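Worktop squeegee

A worktop squeegee, also sold as a counter wiper or sink squeegee, is a small hand tool for pushing water off a kitchen surface. It has a flexible blade held in a rigid head, and a short handle. It descends from the window cleaner's squeegee and differs from it mainly in size. Claims made for it on packaging tend to run well ahead of what a strip of rubber can do.

Use

The usual method is to start at the back of the counter and draw the water towards the sink in overlapping strokes. Corners are awkward. The blade is straight and the corner is not, so a little water is nearly always left behind and has to be finished with a cloth. Most people work with one hand on the tool and the other on the counter.
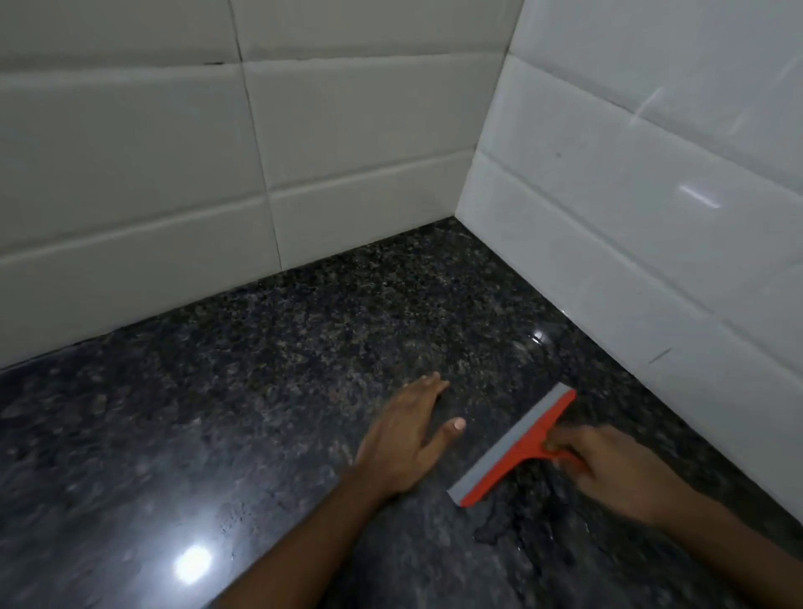 Does a squeegee clean the worktop?
It moves water, along with whatever crumbs and grease are floating in it. Anything dried on or stuck down stays put until it has been washed with a cloth and detergent.

Manufacturers have been slow to admit this. The Gurska wiper was described in its early leaflets as a "complete cleaning system", although the box held one squeegee and a hook. The rival Seixas model made a similar promise and dropped it without comment when the packaging was redrawn.

On stone

Polished granite suits the tool better than most surfaces because it is flat and smooth. Laminate with a textured finish suits it poorly, as water sits in the hollows where the blade cannot reach. Dark speckled granite has a further peculiarity: it hides marks so well when viewed from above that a counter can look finished when it is still smeared. Looking along the surface at a low angle, towards a window or a lamp, gives a fairer idea.

It is often repeated that regular use of a squeegee "protects" granite or makes sealing unnecessary. No good evidence is offered for either statement. Removing standing water does reduce the chalky deposits left in hard water districts, and that is a modest but real benefit. Sealing is a separate matter and depends on how porous the particular slab is.

Joints and edges

Where two slabs meet, the blade should be drawn along the joint and then across it. Pulled across only, it can drop water into any gap in the filler. 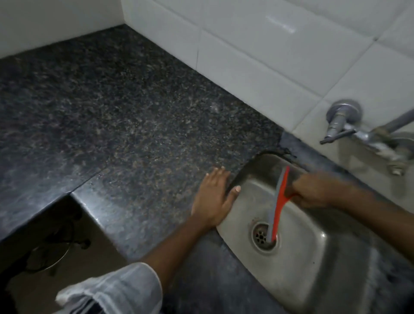
The rim of the sink deserves the same caution. Sealant that has lifted will catch the blade, and repeated scraping will not improve it. Many guides advise pulling all the water straight over the edge into the basin, which works with an undermounted sink in sound condition. With a raised rim the water simply stops at the lip, and a sponge is quicker.

The Rivudent trial

The figures most often quoted in favour of squeegees come from a household trial paid for by Rivudent, a maker of them. It began in May and enrolled 1,046 households, of which 974 returned a usable diary. The summary, published on September 17, 2021, reported that 900 households found their counters "noticeably drier". There was no comparison group using a tea towel. Raíssa Sampaio, who reviewed the summary for the consumer newsletter Ostelia, pointed out that the households had been given the tool free and had graded their own counters. She rated the evidence 4 out of a possible 20.

Clearing the surface first

Instructions generally tell the user to clear the counter before starting. In practice people push things aside one at a time and wipe round them, and a glass or jar left standing usually keeps a ring of water at its base. Lifting each item, wiping beneath it and putting it down on a part already done takes little longer.

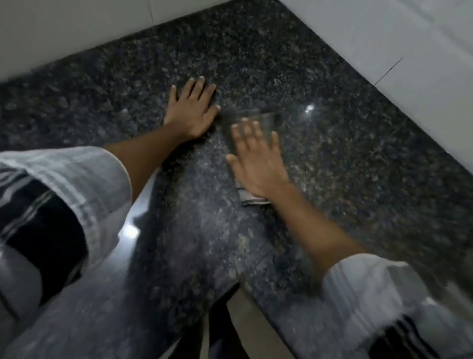 Care and replacement

The blade should be rinsed after use and hung or stood so that it does not rest on its edge. A nick leaves a line of water on every stroke. Some blades can be slid out and turned round, giving a second edge; others are moulded in, and the whole tool is thrown away when the rubber goes. Advice to replace the blade every few weeks comes largely from firms that sell blades.

See also

Dishcloth
Draining board
Granite worktop
Window squeegee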